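Purnico Opens Spring Bedroom Tidying Program for Families

April 2024

Purnico, the home organizing service, today announced a spring program of bedroom sessions for households with young children. The program covers stripping and making beds, clearing small litter such as used tissues, and boxing outgrown clothes and toys. Bookings are open to 200 households.

The sessions follow a trial that began in January with 74 families. Each visit lasts 180 minutes and is led by 2 organizers, who work through one bedroom with the parents and, where they wish to join in, the children.

"Parents told us that the bed is where everything lands," said Consuelo Chávez, director of home services at Purnico. "We now begin every visit there, with a box open on the mattress and the small trash picked up first."

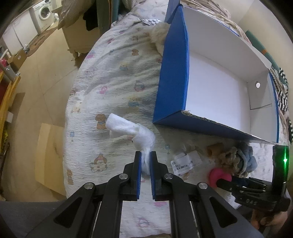
Do families need to buy boxes or bags before the visit?

Purnico supplies all boxes and trash bags, and the cost is included in the session fee.

Items that families no longer want will be taken to the Meléndez exchange store, where they are sorted by age group. Bed linens are accepted if they have been washed and folded.

Braulio Mendoza, who managed the trial, will oversee scheduling. Households may request a weekday or weekend visit through the Purnico bookings office. Press inquiries should be directed to Fitriani Liem, Communications.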